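## 4. Cleaning and checking a ring at home

Applies to the Daltano ring cleaner, small tank. Read section 3 first if the ring has pearls, opals or glued stones. Those don't go in the tank, whatever the lid says.

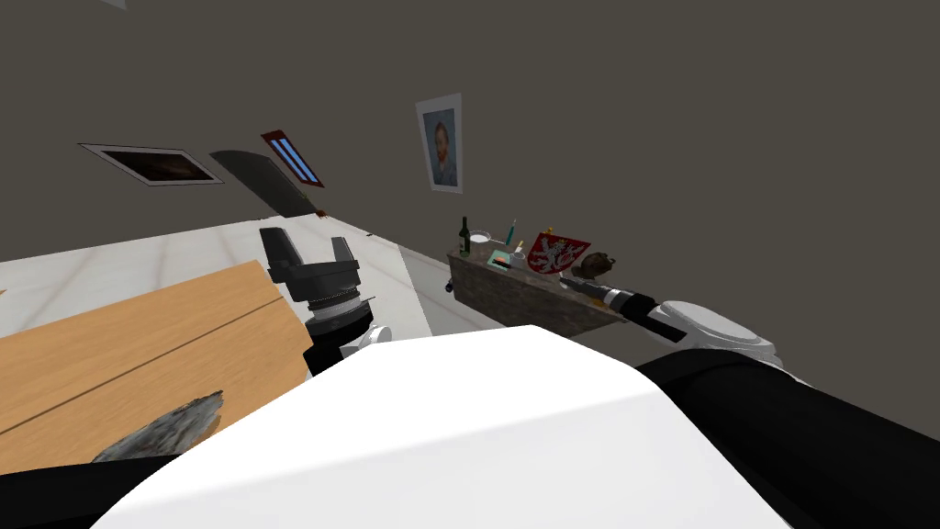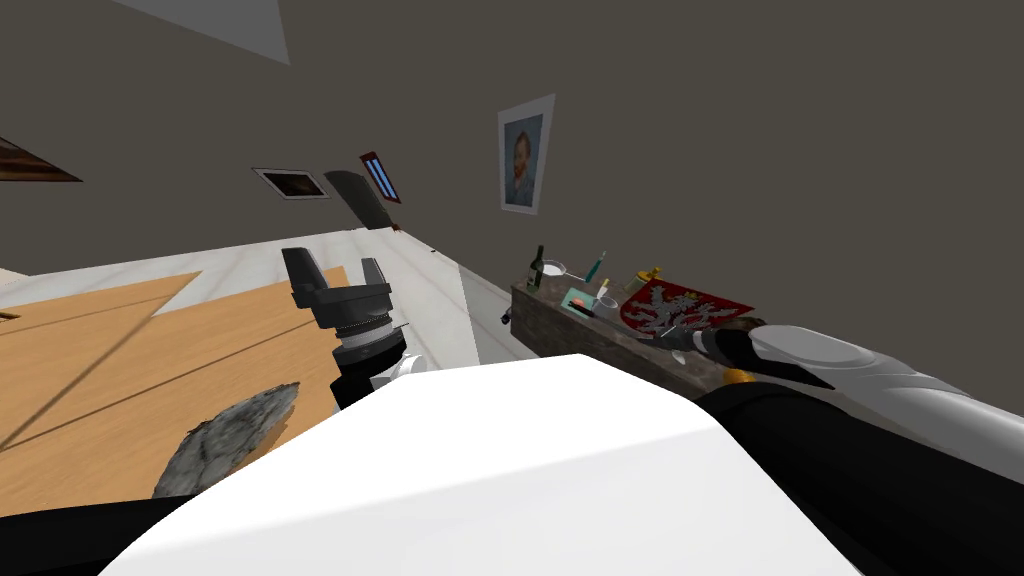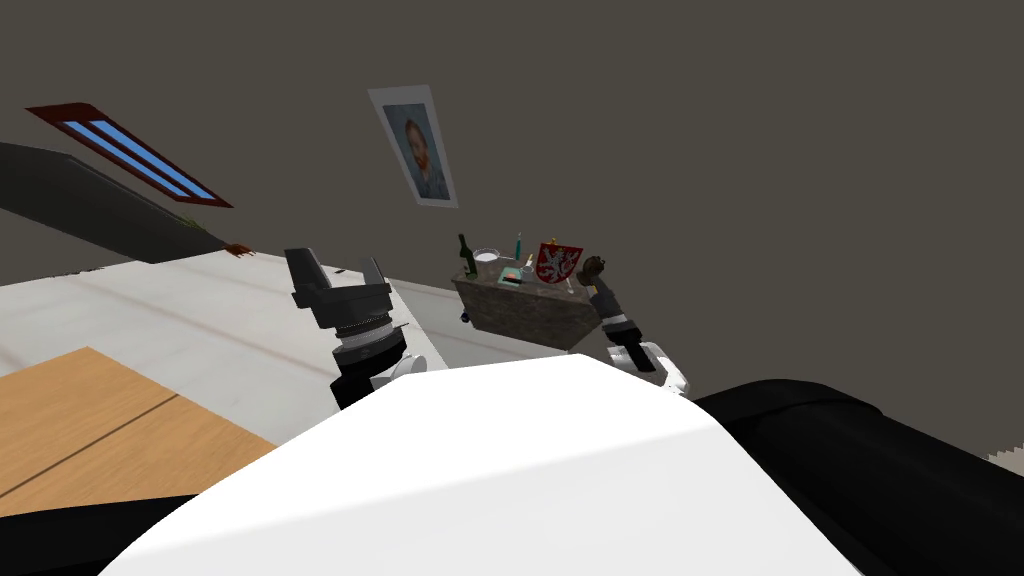

*Simulated views, robot with both arms in view.*

### 4.1 Before you start

1. Look at each stone through a loupe. Push gently on it with a wooden toothpick. If it moves or clicks, stop and take the ring to a jeweler.
2. Check the prongs by dragging them over an old nylon stocking. A prong that snags is lifted or worn.
3. Close the sink drain.

**Caution:** The box claims the tank "tightens settings." I have yet to hear how moving water would bend metal. Shaking can finish off a prong that was already going.

### 4.2 Running the tank

1. Fill to the lower line with lukewarm water, 40 °C at most.
2. Add one drop of plain dish soap. The Codura concentrate sold alongside it costs a good deal more, and Maribel Sánchez and I couldn't tell the two rings apart afterward.
3. Lay the ring in the basket. One ring at a time.
4. Press the button once for the short cycle, 19 seconds. Skip the long cycle on pavé.
5. Lift the basket, rinse the ring in a bowl of clean water and pat it dry with a lint-free cloth.
6. Look at the stones again before you pour anything away.

**Note:** The leaflet promises 4,000 cycles. It doesn't say who counted, or with what in the basket. Replace the unit when the hum turns rough.

### 4.3 If the ring still looks dull

- Soap film: rinse again, longer.
- Gray or yellow cast on white gold: the rhodium plating is wearing off. No cleaner puts it back, including the Motlow "renewing" wipes.
- Cloudy stone: Lawal Edet suggests a soft baby toothbrush from behind, where lotion collects. Try that before a second cycle.
- Fine scratches on the band: leave them. Polishing cloths remove metal, and on a thin band that adds up.

### 4.4 Error lights

A steady red light means the water is below the line. Blinking red is listed as "service required," but unplugging the tank for a minute clears it more often than not. If it comes back, quote part number 438 for the lid switch.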